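To: Birkett list
Subject: Re: Dell desktop, stripping down and practice board
Date: 8/14/26

On the Peron list someone wrote:
> Is it worth taking one of these old Dells apart before the
> Hirnik swap, or should I just sell it whole? I'd love to try but
> I've never had a drive out of anything. Also, are the blue plastic
> bits any use once they're out?

Oh, please take it apart! I had the side off one this week and enjoyed every minute of it. Dell made these so friendly to get into. You lay the case on its side, the panel comes away, and everything you want is looking up at you.

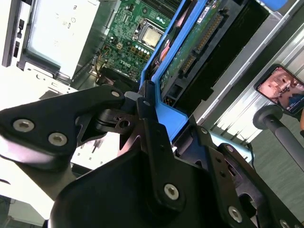

2 min read

The blue carrier is your best starting point. Blue is the color to look for inside the case, and with the drive sitting in it circuit board up you can see the gold pins on the SATA connector and find out where your cables go before you pull on anything. Hold the connectors by the plug, never by the wires – the yellow, orange and black bundle at the corner of the board is stiffer than you'd expect on an old machine. I would leave the processor alone on a first try. Its socket frame is easy enough to open, but the pins underneath are not forgiving.

As for selling whole, the last 3 I saw at Hirnik went for very little, and the parts table was far busier. Keep the screws in a jar.
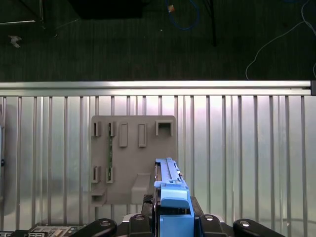
Practice boards are my new favorite thing, and I think they answer your other question. Mine is the grey Plamness one, part 594, and I've spent 6 evenings on it already. You get slots, tabs and sockets to try things in, so your hands learn how much push a fit needs before you risk a real motherboard. The thin green strip running down from one of the upper slots is the piece I'd begin with, then move on to the light-blue part with the hooked handle – that one is a treat to hold. I keep mine standing up, though flat on the bench would be kinder to your wrists.

So yes, hang on to the blue bits. If you get stuck, write back and say which model you have, and bring the case along to the swap if it isn't too heavy. I'd love to see it!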